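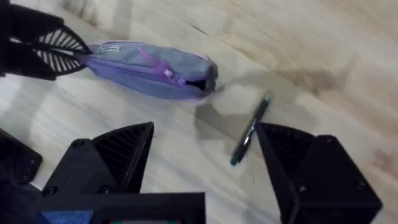 I will defend the soft pencil case against every tin, roll and desktop caddy you care to put in front of me. I've carried one since fourth grade and I'm still a little thrilled each time I buy a new one!

My friend Cadi Eynon swears by hard cases. Hers has a molded slot for each pen, and she spent 35 dollars on it. It's handsome, I'll give her that, but try getting it into a full backpack in March, when you're also carrying a rain jacket and a library book. A pouch squashes down into whatever gap is left (mine rides between my lunch and my umbrella) and it never rattles in a quiet reading room.

And then there's the zipper. A long zipper down the length of a pouch is a wonderful thing, especially with a nice big pull you can find by feel. Open it all the way and you can see every pen you own. Open it an inch and you can fish one out on the bus with your thumb.

Yes, ink gets on the lining. Yes, you'll find eraser crumbs in the corners forever. I turn mine inside out over the trash, give it a good shake, and wash it by hand in the sink with a bit of dish soap.

Get a color you love, too. Purple, lavender, anything but black, which vanishes at the bottom of a bag. I'd buy the purple one again tomorrow.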